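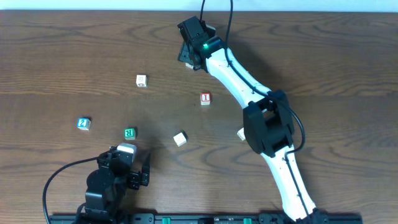 3.2 Effect of transport medium on detection of influenza A RNA

Nasal swab specimens collected at the Plandlow and Hudel sites were tested with the Zenatum isothermal assay and with the reference RT-PCR method. A total of 848 specimens met the inclusion criteria. Of these, 439 were collected at Plandlow and the remaining 409 at Hudel. Both sites used the same flocked swabs, but the transport medium differed. Plandlow used a saline-based medium throughout the study, while Hudel used a commercial viral transport medium containing protein stabilizer and antibiotics. The comparison between media is therefore also a comparison between sites, and the two effects cannot be fully separated in this data set.

The reference method identified 157 specimens as positive for influenza A. The Zenatum assay detected 146 of these, giving a sensitivity of 93.0%. Among the 691 reference-negative specimens, 686 were also negative by the isothermal assay, for a specificity of 99.3%. Overall agreement was 98.1%. Invalid results on the first run were repeated once from the same eluate, and the second result was used in the analysis. Specimens that were invalid on both runs had been excluded before the counts given here.

The 16 discordant specimens were examined separately. Eleven were positive by the reference method only. In nine of these, the reference cycle threshold was above 34, which is close to the detection limit stated in Section 2.4. The other two had lower thresholds and came from the Hudel site. Both were visibly mucoid on the intake form. When the retained portions were diluted in nuclease-free water and tested again, both gave a positive isothermal result. Partial inhibition of the amplification enzyme is a likely explanation, although the retained volume did not allow a spike-in experiment to confirm it.

The remaining five discordant specimens were positive by the isothermal assay only. Three were negative on repeat testing with both methods. They had been processed in the same run, next to a strongly positive specimen, and carryover during transfer of the eluate is considered probable. The other two were positive again on repeat isothermal testing and were negative by the reference method each time. Sequencing was attempted on both but did not yield usable reads. They were kept in the analysis as false positives under the rules set before unblinding.

Time to threshold in the isothermal assay was longer for specimens in the stabilized medium than for those in saline, at comparable reference cycle thresholds. The difference was small for strong positives and grew as viral load fell (Supplementary Figure S2). Adding the heat step described in the Popescu protocol before amplification reduced the difference but did not remove it. The heat step had no measurable effect on specimens in saline. Protein in the stabilized medium may bind magnesium or interfere with primer access, and both mechanisms would be expected to slow the reaction without blocking it.

A regression of time to threshold on reference cycle threshold, medium, and storage time was fitted to the specimens positive by both methods. Medium and cycle threshold were retained in the final model. Storage time was not, within the range allowed by the study protocol. This range was narrow, and the result should not be extended to specimens held for longer periods or shipped without cooling. Residuals showed slightly greater spread for weak positives. A log transformation of time to threshold corrected this and did not change which terms were retained.

3.3 Reagent lot and operator effects

Two reagent lots were used during collection. The second lot was introduced in October at both sites, after the first lot reached its expiration date. Control material tested with both lots gave overlapping times to threshold, and the proportion of invalid first runs did not change after the switch. Lot was therefore not included as a term in the main model. A sensitivity analysis with lot added gave the same conclusions for transport medium.

Operators at each site were trained on the same written procedure and completed a blinded panel before handling study specimens. No operator failed the panel. One procedural difference was found during monitoring. Staff at Hudel vortexed the specimen tube before sampling, as instructed, while staff at Plandlow inverted it by hand during the early part of the study. The instruction was clarified and vortexing was used at both sites afterward. Sensitivity at Plandlow did not differ between the two periods, but few weak positives were collected in the first period and the comparison has little power.

Taken with the dilution results in Section 3.2, these findings point to the specimen matrix as the main source of variation in time to threshold. For laboratories that use a protein-containing medium, a predilution step would be simple to add, with some loss of sensitivity for weak positives. The size of that loss was not measured in the present study. A dilution series using pooled negative matrix from each medium is needed to set a suitable ratio, and it should include both low-titer and mucoid specimens.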